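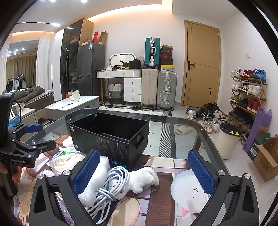

lidless_tupperware wrote:
Keep the box. I know what everyone is about to tell you and I'm getting in first. A black box with a handle cut into the side is a good box, and you will want it in March when something needs mailing and all you have left is a cereal carton.

Posts: 546

mat_before_glass wrote:
Thanks, but that was one of four questions and the only one I'd already settled. For anyone who skipped my first post: I'm clearing the glass table before the move to the Tadside place, and I've reached the part where everything left is small and belongs to no category. Cord. Cable. A foam thing. The plush. A packet of something from the medicine shelf. The big stuff was easy. You look at a suitcase and you know what it's for.

pinlow_convert wrote:
Pinlow bins. The shallow ones with the clip lids. One for cords, one for medicine, one for sentimental. Label the short end, not the top, or you'll be unstacking them for the rest of your life.

lidless_tupperware wrote:
Every thread on this board has somebody buying containers by the third reply. New record, it took two.

pinlow_convert wrote:
And yet my cords are findable.

hallway_shelf wrote:
I'd quarrel with one bin for cords. "Cords" is how you end up with string, phone chargers and the belt from a bathrobe living together. If it carries electricity it goes in one bag. If it ties something it goes in another. White cord next to white cable is exactly the sort of thing you'll grab wrong at 6 a.m.

mat_before_glass wrote:
I have already grabbed it wrong. I tried to tie up a bundle of coat hangers with a charging cable. It held pretty well.

Does anybody bind their cables around the middle? I do it that way and my sister says it kills them.

hallway_shelf wrote:
Loose loops and a soft tie, you're fine. What kills them is winding them tight around the plug end.

soup_for_one wrote:
Your sister is right and I will not be elaborating.

lidless_tupperware wrote:
Please elaborate.

soup_for_one wrote:
No.

quietcloset wrote:
Can we talk about the plush. You've put it in with the cables and I think it deserves better. Mine travel in the suitcase with the sweaters, where they do some work as padding. Also, white fluff and a moving truck are a bad match, so put it in a pillowcase whatever you do.

mat_before_glass wrote:
Pillowcase is good. Stealing that. The foam I was going to toss, but now I'm thinking it could go around the vanity mirror.

quietcloset wrote:
A crumpled bit of foam is not going to protect a mirror. Towel, then blanket, then carry it on your lap like a baby.

ilik_street wrote:
Moved twice down the length of Ilik and once off it. Mirror went on my lap all three times. Agree with the above. Toss the foam.

-- Page 2 --

mat_before_glass wrote:
Update, with bags. I went with hallway_shelf's system and no Pinlow anything, sorry. Zip bags, see-through, one kind of thing to a bag. I'm still putting the lot on the mat first because I don't trust myself with things set straight down on glass.

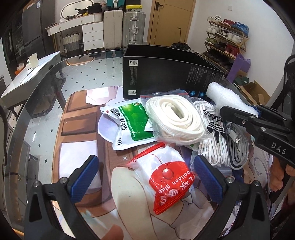 Tadside, November

Writing this from the new place, since a couple of you asked how it came out. The bags were the right call. Flat laces in one, round laces in another, and I found both without opening anything, which has never happened to me before. The cables got their own bag and arrived untangled. I will be insufferable about this for weeks.

The balloon glue came too. I couldn't throw it out. I don't own any balloons.

hallway_shelf wrote:
Very pleased about the laces. Did you keep the flat ones and the round ones because you have shoes for both, or did you just have laces?

mat_before_glass wrote:
I just had laces.

lidless_tupperware wrote:
Never mind the laces, I want to know about the box. I spotted it at the back there, standing up and minding its business.

mat_before_glass wrote:
Box made the trip. It's on top of the closet with nothing in it.

lidless_tupperware wrote:
Good.

pinlow_convert wrote:
I'd like it noted that a zip bag is a bin with no self-respect. They split at the corners, they slide off every shelf, and in a year you'll have a bag of bags. Was the medicine packet in one? It looks like it's out on its own with an envelope under it.

mat_before_glass wrote:
It rode in my coat. I wanted it handy. The envelope is the lease paperwork and I wanted that handy too, so naturally I spent an hour looking for it.

ilik_street wrote:
Medicine and paperwork always go on your person. Keys as well. I learned about the keys outside Győri Bakery with a truck double-parked.

soup_for_one wrote:
How are the cables?

mat_before_glass wrote:
Fine. All of them work.

soup_for_one wrote:
Give it time.

quietcloset wrote:
Plush?

mat_before_glass wrote:
Clean as anything. Pillowcase did its job. It's on the bed and the pillowcase has gone missing, so if anyone has a system for linens, I'm listening. Not bins.

pinlow_convert wrote:
They do a long flat one for under the bed.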